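The shirt pile, and how I'm learning to love it

I've been putting off the folding again. We got back from Belthorpe in June with two suitcases of laundry, and I promised myself I'd never let it build up like that again (you can guess how that went!). Last night I counted 34 things waiting on the spare bed, and I'm fairly sure most of them were shirts.

Shirts are my weak spot. Towels I can fold half asleep, but a shirt has all those corners and seams, and a sleeve that wants to go its own way the minute you look at something else. My aunt in Trullthorpe always did the sleeves first, turned them in and smoothed them down with the side of her hand, and only then bothered with the body. I used to do it the other way around and wonder why mine came out lumpy.

So now I do it her way, on something padded so the cloth doesn't slide around, and I take my time over it. Pale colors are the worst for showing every crease - the lilacs and soft blues especially - but they're also the ones I reach for most, so they get the extra minute. The ironing can wait until the weekend.
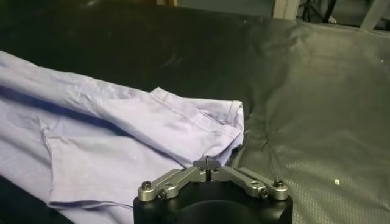
The lavender-blue one, wrinkles and all, with its sleeve folded over.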